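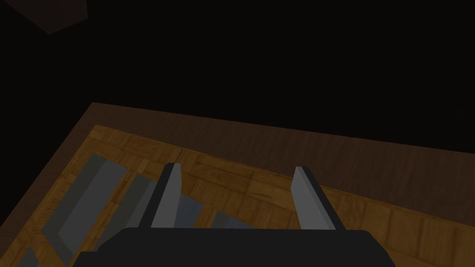
## Grey things on a wooden table

I promised last month that I'd write up the rewrite of the grasp ranker, and then April got away from me, as it does. The kettle is on, it's Friday, the long run finished overnight, and I've run out of excuses to keep tidying the code instead of writing about it.

For anyone new (hello!), the project is called Grerura. It's a small planner I look after in my spare time. You give it depth images, a robot model and a list of things you'd like picked up, and it gives you back a grasp and a path to reach it. Everything runs in simulation, through a scene loader called Prorkier that I also wrote, and which I would cheerfully never have written if I'd known how much of my life would go into reading other people's mesh files. The two have separate repositories and separate version numbers and I regret both of those decisions roughly once a week.

The old ranker was simple, and I was fond of it. For each object it generated a pile of candidate grasps, scored each one on how squarely the fingers would meet the surfaces, threw away the ones where the gripper would pass through the table, and handed over the best of what was left. With a mug or a box in the middle of a bare surface it did very nicely. I had a demo of it working that I showed to everyone I met for a whole summer.

Then I started using flat parts. If you've ever tried to pick a coin off a worktop you'll know the trouble already. There's hardly any side to get hold of, and the fingers have to come down very close to the table to find it, so the collision check begins rejecting everything. On top of that, I'd put the parts near each other, all smooth, all grey and all with the same sort of darker rim. The parquet underneath is much busier than anything lying on it. To a person the parts stand out at once. My segmentation, bless it, was happy to join two neighbouring blocks into one very long block and suggest holding it by the middle, where there was nothing but a gap.

### What the score was missing

I spent far too many evenings fiddling with the segmentation before admitting that the fault was further along. A mask that merges two parts now and then is something any planner has to live with. What bothered me was how certain the ranker was afterwards. It had a number for how good the grasp was, given the shape, and no number at all for how much it believed in the shape.

So the new version keeps several guesses. Each time a frame comes in, it makes a handful of slightly different masks by nudging the thresholds, and every candidate grasp gets scored against all of them. A grasp that looks marvellous under one mask and dreadful under the others drops down the list. A grasp that looks merely decent under all of them rises. I know this isn't a new idea, and if you work on this for a living you are probably being very polite to your screen at the moment, but I'd been putting it off because I was sure it would be too slow.

It was too slow! The first version took so long per frame that I thought it had hung. Most of that was my own doing, as I was rebuilding the collision model from scratch for every mask, including the table, which to the best of my knowledge had not moved. Once I'd split the world into things that stay put and things that might not, and kept the first lot in memory, the whole ranking step came down to 40 milliseconds. The loop runs at 10 Hz, so there's room to spare for the path planning, and even for a bit of logging, about which more in a minute.

### The bit where I changed the approach direction

There was a second problem hiding behind the first. The ranker assumed that a straight-down approach was always safest over a table, and I'd given it a bonus in the score years ago without leaving myself a comment. With tall objects you never notice. With flat ones it meant that the fingers always came down vertically even when a neighbour lay in the way and a slight lean would have cleared it.

I took the bonus out and everything got worse. I put it back at half strength and everything got a bit better. I then did what I should have done to start with, and made the planner work out the clearance on both sides of each finger all the way along the last stretch of the approach, and use that. The bonus is gone for good now. There is a test with a very cross name to stop me adding it again.

If you're running Grerura from the main branch, you'll find three settings have changed:

- `approach_bias` no longer does anything, and will print a warning if you set it
- `mask_samples` is new, and I'd leave it alone unless you're short of time per frame
- `min_clearance` is now measured per finger, so an old value will probably be too generous

The last one will catch people out, and I'm sorry about that. I did think about giving it a new name so that old config files would fail loudly. Then I thought about all the places in Prorkier where the old name is written out by hand, and went to bed.

### Numbers, for those who like them

The long run was 2,000 attempts on flat parts, with the layout shuffled each time, and 1,711 of them ended with the part lifted and held. I'm pleased with that. I haven't put the old ranker through the same layouts in full yet, as it needs an older Prorkier to load at all, so I won't quote you a comparison I can't stand behind. Watching the two of them on a few dozen of the same seeds, I would be very surprised if it came out the other way round.

The failures are more interesting to me than the total. A good many of them are the planner choosing a perfectly sensible grasp and then finding no path to it, which is a different sort of mistake and needs a different sort of mending. At the moment grasping and path planning are two stages that barely talk. The ranker hands over its favourite, the path planner tries its best, and if it can't manage, it asks for the next one down. When the top ten are all nearly the same grasp, turned by a whisker each time, that's a lot of work spent on asking one question over and over. I'd like it to spread its suggestions out more. There's a branch for it. Please don't use the branch.

### Two arms and a kitchen

The other half of the month went on the two-armed robot, and on getting it to reason about a worktop it has to reach across. I use the kitchen for this, because it has a speckled stone-look counter that turns a corner, and a few small things on it of very different shapes. A banana and a doughnut are a lovely pair for upsetting a grasp planner. The banana has a curve, so its middle, as my code used to work it out, can sit quite near the inside edge. The doughnut has its middle in the hole, and the old ranker adored that hole.

What's different from the table is how much of the robot gets into its own view. Both arms reach out in front of it, the housings are pale, the torso is pale, and the links between are black against a room with plenty of dark in it. Grerura masks out the robot by drawing the model at its current joint angles and removing those pixels from the depth image. That works as long as the joint angles and the image belong to the same moment. Mine didn't. The image was arriving one step behind, so whenever an arm moved there was a thin sliver of elbow left over, and the planner saw it as an obstacle floating just beside the robot, and very sensibly refused to go anywhere near it.

I found that one by adding the logging I mentioned. Every rejected path now records which bit of geometry it bumped into, with a timestamp, and I sorted by the most common culprit. Top of the list, by miles, was a lump with no name. I made a cup of tea and looked at it for quite a while before I thought to line it up with where the elbow had been one tick earlier. They fitted exactly — I did say a rude word, and then I was delighted.

The fix is a small buffer of joint states, and the masking step picks whichever one matches the image's time. It's so few lines that I'm faintly embarrassed by how long this section is.
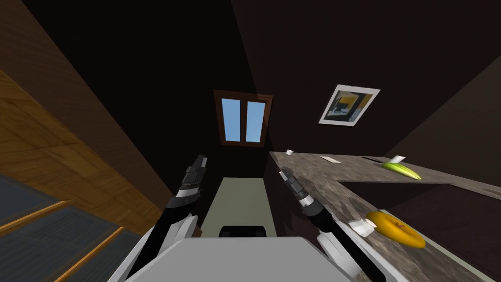 A reader from the Coklow mailing list wrote in to ask why I don't simply pad the robot model by a few centimetres and have done with it, as they've done that on their own arm for years and it has never let them down. They added that a buffer of joint states is one more thing to go stale, and that padding at least fails in a direction you can see.

I've gone back and forth on this. Padding would have hidden my sliver completely, and I did try it. The trouble came when a gripper got close to the counter, because the padding ate the depth points on the thing being reached for just when I wanted them most. A small block would shrink as the fingers came nearer and then vanish. For bigger objects I think the reader is quite right, and I've left a padding option in for anyone who prefers it, off by default. The point about staleness is a good one too. The masking step now refuses to run if the nearest joint state is too old, and says so in the log in plain words.

Next on the list is the corner of that counter. The planner treats the two stretches of worktop as separate surfaces and gets in a muddle when an object is near the join, and I have a suspicion it's my plane fitting, which I haven't opened in a very long time. I'll push the joint state buffer to main this weekend once the tests have been through, and the config warnings will go in with it. If your old settings file breaks in some way I haven't listed, do send it to me, along with the version of Prorkier you're on.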